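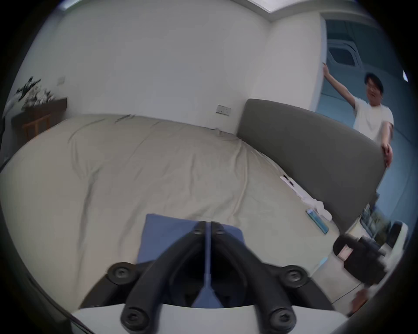
[arnura-ops] Re: jaw width reads closed while trigger is released

From: Benedikt Eichhorn
To: arnura-ops list
Date: 02/08/2018

Lizeth Ospina wrote:

> Second report from the Flores bedroom set. On the hand unit the jaw width
> drops to zero in the middle of a grasp and stays there after the operator
> lets go of the trigger. Fingers open normally, the log says they are
> closed. It clears after a restart, then comes back.
>
> Arnulfo has swapped the cable between the handle and the recorder. No
> change. We are still recording on the cloth task. Do we stop, or can this
> be repaired in the data afterward?
>
> Also, is the standing robot affected? It uses the same width code.
>
> Lizeth

Stop, please. Longer answer follows.

What fails

The width sensor in the handle reads a small magnet on the trigger shaft. The magnet is held by one set screw. On the unit Arnulfo sent back to Wilen the screw had backed out by half a turn, enough for the magnet to slip on the shaft under a hard squeeze. From then on the zero is wrong. The filter in Dustusby sees a negative width, clamps it to zero and keeps writing zero until the next startup calibration. The restart hides the fault. It does not fix anything.

I reproduced it on the bench: 600 full trigger pulls with the screw tight, no slip. With the screw backed out by the same half turn, the first slip came at pull 41 and the second soon after. The cable plays no part in this and the old one can go back on.

Thin fabric makes it worse. Operators squeeze harder when the fingers have to pinch a single layer off a flat surface, and the peak load on the trigger goes up with it. The block and cup tasks from last January show no slips on the same hardware.

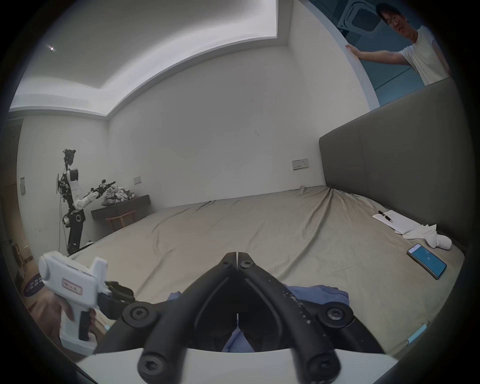
Cloth task on the bed, hand on the trigger grip, fingers over the blue fabric.

What it did to the data

Regula ran the check over all 3,267 recordings in the set. The test is simple: width at zero for longer than two seconds while the trigger switch reads open. It flags 1,222 of them. She then went through 400 of the flagged ones by eye against the video, and the fingers were open in every case. I consider the test good enough to use without further review.

Can it be repaired? Partly. Where the slip comes late in the recording, the part before it is valid and can be kept. After the slip the true width is gone from the log, and the clamped value tells us nothing. Estimating it from the video would be possible, but the error with dark fingers over a dark crease is larger than the thickness of the cloth. I would not train on it.

The standing robot

Lizeth's last question is the one that matters for safety. The robot does not have the set screw; its gripper has a keyed shaft. It does share the clamp. If its sensor fails for any other reason, the controller will believe the gripper is closed and may command the arm to lift and move off with the fingers open, or close again on something that is already between them. I have not seen this happen. The code permits it, and I do not want to find out with a person within reach of the arm.

Until the patch is in:

1. No recording with the hand unit. Leave it switched off.
2. Robot at reduced speed only, one person at the stop button and nobody else inside the reach of the arm.
3. Check the set screw on every handle you have. 2 mm hex, through the hole behind the trigger. Use medium thread lock and let it cure overnight.
4. Send me the serial numbers of any handle where the screw moved.

The patch removes the clamp. A negative width now raises a fault, stops the recording on the hand unit and holds position on the robot. Amparo Montoya is reviewing it. One open point – on the hand unit the fault only shows as a line in the log, and the operator is looking at the cloth. I would like a beep. Objections to a beep go to this list.

Regula, please put the flagged list in the shared folder and leave the original files where they are.

Benedikt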